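The Case for Publishing Hardness by Street

My water utility, Prisside, reports the hardness of its supply once a year, as one number for the whole service area. Last year the number was 132 milligrams per liter as calcium carbonate. That puts the supply in the band usually called hard, near its lower edge. A person who reads the report will set a dishwasher to the matching level, decide against a softener, and think no more of it.

I think the number should be withdrawn. It was measured properly, as far as I can tell, and the arithmetic behind it is sound. My objection is that it describes water that very few customers receive.

Prisside draws from two sources. The reservoir at Dedine collects surface runoff from granite and delivers soft water all year. The well field on the east side pumps from limestone and delivers hard water all year. The two supplies meet in the distribution network, and where they meet depends on demand, reservoir level, and which pumps are running. A house near the reservoir main gets reservoir water. A house near the wells gets well water. The houses in between get a mixture that can change from one month to the next.

Over one winter and spring I collected results from neighbors and friends who were willing to run a drop titration kit at the kitchen tap and write down the answer. The lowest result was 76, from a street below the reservoir. The highest was 391, from an apartment two blocks from the wells. These kits count drops of reagent until the color turns, and a careless user can be off by a drop in either direction. On the kit most of us used, a drop is worth about one grain per gallon, or 17 milligrams per liter. That error does not begin to explain the spread.

The annual figure is an average weighted by volume. The reservoir supplies most of the water by volume, so the average sits close to the reservoir's own value. A weighted average is the right quantity for some purposes. If an engineer wants to estimate how much calcium passes through the whole system in a year, the weighted average times the volume gives the answer. A customer has no use for that answer. A customer wants to know what is coming out of one tap, and for that purpose the average is worse than having no figure at all, in that it looks like information and will be acted on.

The costs are small for each household and easy to list. A dishwasher with a built-in softener has to be told the incoming hardness. Set too low, it regenerates too seldom, and the glasses come out with a film that many people blame on the detergent. Set too high, it uses salt it did not need. A tank water heater on hard water collects scale on the element or on the floor of the tank, and the scale slows the transfer of heat. A tankless heater is less forgiving. Its heat exchanger has narrow passages, and manufacturers commonly tie the descaling interval to the hardness of the supply. An owner on the east side who follows the schedule for 132 will descale far too late.

Then there is the softener trade. When the utility will not say what is in the water, someone else will, and that someone usually has equipment to sell. I was quoted 2515 dollars for an installed system by a salesman who tested my tap, quite fairly, and then showed me a chart on which every result above 50 was colored red. I live in the middle zone. My water leaves a ring in the kettle and does little else. The same system might be money well spent near the wells, and would be wasted at the reservoir end. The published number gives a customer no way of telling those two cases apart.

Three objections are raised whenever the subject comes up, and they deserve an answer.

The first is that hardness is not a health matter. In the United States there is no federal limit on it, and a utility is not required to report it by street or at all. I accept this. It settles what Prisside must do and leaves open what it ought to do. The utility already samples at fixed points throughout the network for other purposes, and hardness is among the cheaper tests to add to a bottle that is being filled anyway.

The second is that the boundary between the two supplies moves, so any map would be wrong some of the time. It would. The average is wrong nearly everywhere, all of the time. A map can show a range in each zone, and in the mixing zone the range would be wide. A wide range is still useful. It tells the owner of a dishwasher to test before choosing a setting, and it tells the owner of a tankless heater to plan for the upper end.

The third objection came from Alžběta Koubek, who spent years in network modeling and read a draft of this essay. Her point was that customers given a map will treat the lines on it as exact, and that a household just outside the hard zone will ask why its kettle looks like the one across the street. She is right that this will happen. I would still prefer a complaint about the placing of a line to a general belief that the line does not exist. Weather forecasts are given by county, and most people understand that rain does not stop at a county line.
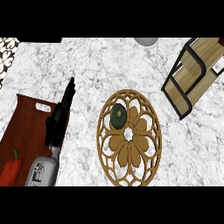
There is precedent for doing it better. Pedside, a smaller utility to the north with the same mix of surface water and wells, splits its area into zones and lists a low, a typical, and a high value for each one, updated every quarter. The page is plain. It consists of a table, a list of streets, and a short note on units. The note alone is worth copying — it gives each value in milligrams per liter and in grains per gallon, and this spares the reader the conversion that appliance manuals require and seldom explain. One grain per gallon is 17.1 milligrams per liter. I have seen people enter a figure in one unit on a dial marked in the other, and with a supply near 132 the result is a machine set to its maximum for no reason.

The Pedside table also separates total hardness from alkalinity. The two are often close in limestone water, and they are often confused. Scale in a heater depends on both, along with temperature and pH. Coffee depends on both as well. A brewer who knows only the hardness can guess at extraction but not at how far the water will blunt the acids in the cup. I would not insist on alkalinity in a first version. It should be in the second.

What I am asking of Prisside is modest. Keep the annual average if the form calls for it, and label it as an average across two sources. Next to it, print the lowest and highest results from the sampling points. Put a zone table on the website, with the date of the last sample in each zone. When the well field is taken down for maintenance, as it was in February, say so, and say which zones will see softer water until it returns.

The lowest and highest results could go into the next report without any new sampling if hardness is already being recorded at those points, and I would expect that it is. A yearly average has to be computed from something. The zone table would take longer, mainly in deciding which streets go where, and a rough first version with wide ranges would do. My own street, Vaněk, would fall in the mixing zone, and I would be content to see it listed there with a range from one end of the scale nearly to the other.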